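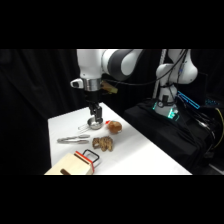
Small Pans, Stale Rolls and the Tongs You Already Own

A small stainless saucepan is the pan everyone owns and few people use properly. Mine gets melted butter, one egg, and the occasional gravy for a person dining alone with a bread roll and low expectations. A few notes, collected over 23 years of scorching things.

Give it a small burner
A little pan on a big burner heats the handle more than the milk. Wire handles are the worst for this. Keep a folded dish towel nearby, and make it a dry one, as a damp towel passes the heat straight to your palm.

Butter goes in cold
Cut it up, set the heat to low, and stay in the kitchen. I have left the room "for a second" 9 times that I will admit to. Brown butter is lovely. Black butter is a window-opening exercise.

Reviving yesterday's roll
Run the crust quickly under the tap, shake it off, and put it in a 325-degree oven for six or seven minutes. Eat it right away – the effect wears off and you are left with something you could prop a door with. The microwave gets you there faster, door prop included.

Buy boring tongs
Plain metal ones with scalloped tips will grip a roll, an ear of corn or a jar lid at the bottom of a pot of boiling water. I once had a pair from Cledel with a locking ring that locked mostly when it felt like it. Scalloped tips do scratch nonstick, so keep them for the steel. And wash the hinge end, where old bacon goes to retire.

Getting the shine back
For rainbow stains, a splash of white vinegar, swish, rinse, dry. For burnt milk, cover the bottom with water, add a spoonful of baking soda, simmer ten minutes and scrape with a wooden spoon. Steel wool works too if you like your pans matte.

Where to put it all
Hang the small pan. Stacked inside the big ones it will be at the bottom every time you want it, and you'll wake the house getting it out. Tongs go in a drawer, closed, or the drawer won't be.

Next up: lids, and why none of them fit.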